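Forum Eaux et Infusions > Boissons en bouteille > Thé vert sucré : dosage réel en catéchines ?

kiruvum
Posté le 2018-08-17
Bonjour. J'essaie de comparer des thés verts prêts à boire à une infusion maison (6 g de sencha pour 600 ml, eau à 70 °C). Au colorimètre, méthode Folin-Ciocalteu, je trouve des polyphénols totaux très bas pour les bouteilles. Quelqu'un a des valeurs ?

Zornow
Folin réagit aussi avec l'acide ascorbique, presque toujours ajouté comme antioxydant, et un peu avec les sucres réducteurs. Vos chiffres sont donc plutôt surestimés. Il faut passer en HPLC ou au moins soustraire un blanc ascorbique.

kiruvum
Blanc fait, à 20 mg/l. Résultat corrigé : 183 mg/l en équivalent acide gallique. L'infusion est nettement au-dessus. 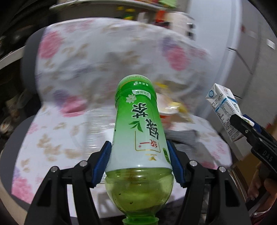

Thé vert 统一 (绿茶), bouteille plastique

R. Brandes
Un blanc à 20 mg/l ne vaut que si la teneur réelle est de 20 mg/l. Vous l'avez titrée ?

kiruvum
Non, valeur supposée.

R. Brandes
Alors le 183 n'a pas trois chiffres significatifs. Iode ou DCPIP, dix minutes de travail.

Gemano
Pas d'accord avec Brandes sur la portée du problème. Même avec une erreur d'un facteur deux sur l'ascorbique, l'ordre de grandeur tient. Le vrai biais est ailleurs – l'épimérisation à la stérilisation. L'EGCG passe en partie en GCG, Folin ne voit pas la différence et le total ne dit rien du profil.

Zornow
+1 pour l'épimérisation. Par contre, comparer à 6 g pour 600 ml n'a pas grand sens, c'est un dosage de dégustation. Refaire à 2 g.

kiruvum
Noté. Je titre au DCPIP et je refais l'infusion à 2 g. Pour la HPLC il me faudrait un accès à une colonne C18.

Gemano
Envoyez-moi un MP.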